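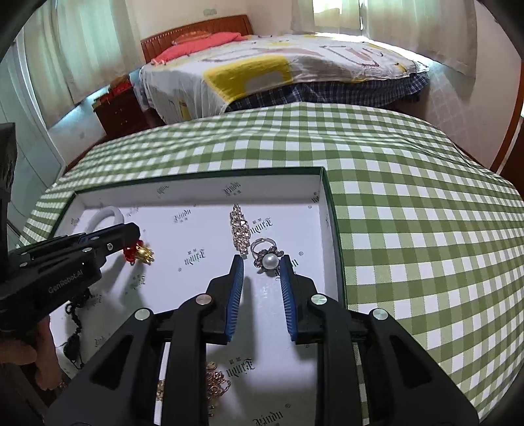 Bedroom round, jewellery sorting and small tidying: readiness check before anyone lets a machine loose on it

Filled in by me, in May, with a cup of tea. Marks are Yes, No or Nearly, and the comments are where I get to waffle. Same sheet as the kitchen and the Inskip workshop bench, so skip the bits you've read before.

1. Work area

1.1 Surface firm and level: No
Beds are soft! I keep saying it. Put a box on a mattress, lean anywhere near it and the whole lot tips a little. A person corrects for that without noticing. The Harneo arm we tried on the kitchen sheet had learned everything on worktops, so I'd want to see it cope with a sagging edge before I gave it a Yes.

1.2 Sides of the box low enough to reach in: Nearly
Fine from straight above. Coming in at an angle you run out of room near the walls, which is exactly where the little things roll to.

1.3 Background plain enough: No
Gingham sheet, box with small black lettering printed all over the inside. My eyes can cope. I'd test with a plain tray first and then go back to the fussy box, and write down both results.

1.4 Light steady: Nearly
Sheer curtains over a bright window, so it changes every time a cloud goes by. Stones sparkle differently each time too. Check again at 4 pm when the sun has moved (I forgot, sorry, will add).

2. Hands and grippers

2.1 Pads clean and ridges free of fluff: Yes
Wipe them after every round. Blue pads pick up lint from bedding like you wouldn't believe.

2.2 Pivot screws tight: Yes
Quarter turn, no more. I did three of them up too hard last time on the Gudden and it squeaked all afternoon.

2.3 Two grippers can work in one box without knocking: Nearly
With a person holding each one, yes, you just sort of feel where the other is. Left to a program I'd want one to wait outside the rim until the other has lifted clear. Slower, but I'd sooner have slow than a scratched pearl.

2.4 Grip force limited: No
Still waiting for a setting that goes low enough. Whatever opens a jam jar has no business near a ring.

3. The items

3.1 Rings: Nearly
Grip the band, never the setting. A flower cluster with a pearl in the middle looks like a lovely big target and it's the worst possible place to pinch.

3.2 Brooches: No
Check the pin is closed before anything touches it. A machine that can tell an open pin from a closed one would get a gold star from me, and I haven't met one.

3.3 Bangles: Yes
Easy peasy. Big, stiff, holds its shape. Start beginners here, human or otherwise.

3.4 Chains and beaded cords: No
The real sticking point. A chain never lies the same way twice, and when you lift one end you don't know what's coming up with it. Skovitz sent me a clip of theirs picking up a necklace and I was really impressed until I saw it had been laid out straight on felt beforehand. Lay it in a heap with a second chain next to it and then ring me.

3.5 Small ornaments with beads: Nearly
Slow approach, lift no higher than 10 cm, set down flat.

4. Stopping and putting right

4.1 Stop button within reach of the person watching: Yes

4.2 Dropped item gets noticed: No
The Skovitz carries on to the next step with empty jaws, quite cheerfully. I'd fail the whole sheet on this one alone.

4.3 Tangle means stop and call someone: No
Must not pull. Please can somebody write that in big letters.

Overall: not passed

Can machines do this chore yet? Bangles, yes, and I'd let one pass me rings if I was sitting there. The rest, no. I'd want 200 picks on mixed boxes with nothing bent and nothing missing before I changed that, and at least half of those on a bed.

To do before the next check: plain tray, softer grip setting, another look at the light. Also find out whether Gudden sell the pads separately, as mine are on their last legs.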